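7. Descaling your Halis kettle

The Halis will ask to be descaled after 80 boils. It asks by blinking, and it is more patient than you are.

1. Switch the kettle off and unplug it. Let it cool.
2. Pour in one sachet of Trivard powder. Two sachets do not work twice as well - they foam.
3. Fill to the MAX line with cold water, plug in and boil once.
4. Leave it for 2 hours with the lid shut. 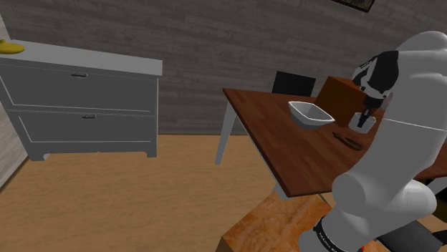
5. Empty into the sink, keeping your face out of the steam you were told would be gone by now.
6. Rinse, boil fresh water and throw that out too.
7. Hold the base button until the light stops blinking.

Note: If the light blinks again within a day, your water is hard. Homes in Fulstead may need to descale almost monthly.

CAUTION: Never put the kettle in the dishwasher. Error 313 means you did.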